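Let the Slow Kids Stay on the Team

My daughter swam for the Weston club for three years before anyone asked me whether she was "still serious about it". She was eleven. The question came from a perfectly nice parent on the pool deck, over a thermos of tea, and I've been turning it over ever since, usually in the car and usually on the way to training.

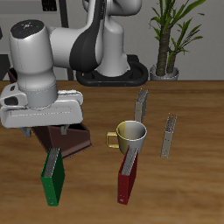 Page last updated: October 1, 2022

I should say up front that I love competition. I grew up on netball courts in Trutley with skinned knees and a very loud mother, and I can still tell you who umpired the grand final we lost by two goals (and which of her calls I'd like to have back). So please don't take this as a plea for everyone to get a ribbon. What bothers me is how early we've started sorting children into the ones worth a coach's time and the ones who are, let's be frank, paying for the lane ropes.

At our club the sorting happens in January. The squads are posted on the board beside the kiosk, and the kids crowd around in their towels looking for their names. Development squad gets the good lanes and the head coach. Everybody else gets whoever is free, and a session that finishes before dinner has even been thought about. The difference in fees is almost nothing, which tells you a fair bit about who is subsidising whom.

Maite Herrero coached me for a while when I was a teenager and later moved across to juniors swimming, and she used to run things quite differently. She had 60 kids in the water over a week and she mixed them, fast and slow in the same lane, with the quick ones going on shorter rest. She learnt every single name. When I rang her to ask whether I was being soft about all this, she laughed for a good long while and then told me that half the swimmers she'd taken to state level had been what she called "nothing much" at twelve. Some of them hadn't grown yet. A couple had only started enjoying it once their best friend joined. One boy couldn't dive without losing his goggles until he was nearly fifteen, and he went on to captain the relay.

I know the argument on the other side, and Candela Lorente, our club president, makes it well. Pool time is dear. The Casado Aquatic Centre puts its lane hire up every year, and good coaches are hard to find and harder to hang on to. If a talented kid doesn't get the attention she needs, her family will drive her over to Ovness and she'll swim for them instead. Candela has watched it happen more than once, and I don't think she's wrong to worry.

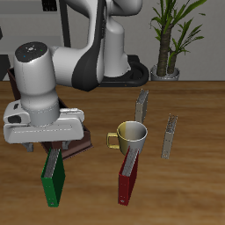

The arm and the open box on the table.

But I'd ask her to think about the kids who leave in the other direction. They don't go to Ovness, they go home. They're the ones who get a bit quiet in the car in February, have a sore tummy by Easter and have given the bathers to a cousin by winter. We don't hold a meeting about them, and I suspect that's partly our own doing as parents, because a child who drifts off makes so little noise. Mine very nearly did. What kept her was a relief coach, a uni student filling in for a fortnight, who noticed she was breathing to one side only and spent ten minutes fixing it. Ten minutes! She talked about it all the way home and half through her spaghetti.

So what would I change? I'd leave the squads alone until the kids are in high school, or at the very least I'd put the head coach in the slow lanes one session a week. I'd run more relays with mixed teams, which the children adore and which make a wonderful racket. I'd take the list down from beside the kiosk and ring the families — yes, all of them, and I'll happily make some of the calls myself if somebody gives me the phone numbers and a cup of tea.

The club's annual meeting is coming up and I've put my name down to speak. If you have a child in lane one or two, I'd love to see you there. I'll be the one near the back with the wet towel bag, and my daughter has asked me to keep it short.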